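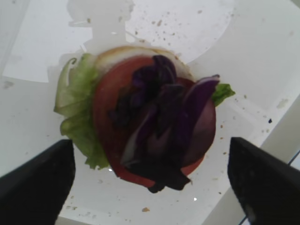 Ginette Courtois had forty minutes and a dead phone and the ferry to Utolero did not wait. Not for her, not for anyone. She ran up the hill from the harbor with her coat open. November, wind like a slap. The lunch place on Langlois Street was still lit, and she stood at the counter breathing too hard and ordered the first thing she saw. A toasted bun with a fat slice of tomato on it, no top, on a white tray. She hadn't eaten since the train. She left it sitting there and asked for the phone.

"Local?" the girl said.

"My sister."

"That's not what I asked."

Local, then. Sort of. Armelle Leblanc had lived in Plonthorpe for eleven years and never once picked up before the sixth ring. Ginette counted. Four. Five. The girl wiped the same bit of counter.

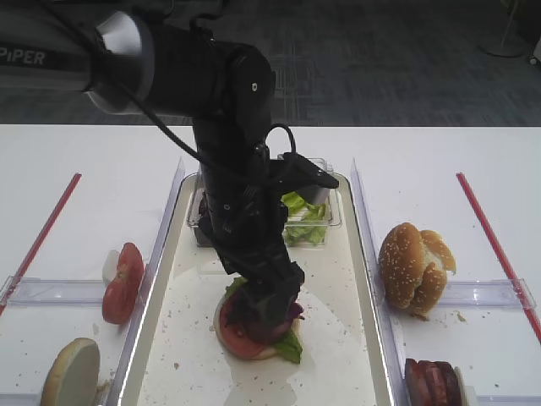

Six. Seven.

"What," said Armelle.

"It's me. I'm here. I'm down by the harbor."

Nothing. A radio somewhere behind her, a kettle maybe.

"You said spring," Armelle said.

"I said I'd try for spring. Listen, I've got the boat at five. I've got the letter. Dad's letter, the one about the house."

"I know what the letter's about."

"You don't, you never opened yours. He left us both the house, Armelle. Both. And there's $1,573 in an account at Zarkari and I can't touch it without you signing."

A laugh, or a cough. "Fifteen hundred dollars. You came all this way."

"I came all this way becuase you don't answer letters."

The girl had stopped wiping. She was pretending to read the till. Ginette turned her back and wound the cord around her thumb until the tip went white, the way she used to in the hall at home, when there were 3 of them fighting over one phone and their brother always won. She hadn't thought about that in years. The smell of the hall. Wet boots.

"Is the pear tree still up?" Armelle said.

"Half of it."

"Which half?"

"The wall side. The swing side came down in a storm."

Quiet again. The clock over the door said four twenty. Or it said that when she'd come in, she couldn't remember if it was moving.

"Stay there," Armelle said. "Don't get on the boat. Are you on Langlois?"

"Yes."

"Number 73, the green door, it's right accross from you. Turn around."

Ginette turned around. Over the road a curtain moved on the second floor, and a woman with gray hair, gray, when had that happened, was holding a phone and looking straight down at her.

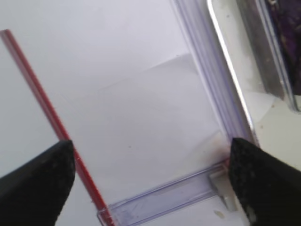 2. The Green Door

The stairs smelled of paint. Ginette took them two at a time and had to stop on the landing, hand on the wall, lunch forgotten, bag forgotten too, on the stool where she'd dropped it. The letter was in the bag.

"You left your bag," said Armelle from the top.

"I know."

"I can see it from the window."

"I know, I'll get it."

"Get it after," Armelle said, and held the door open with her foot.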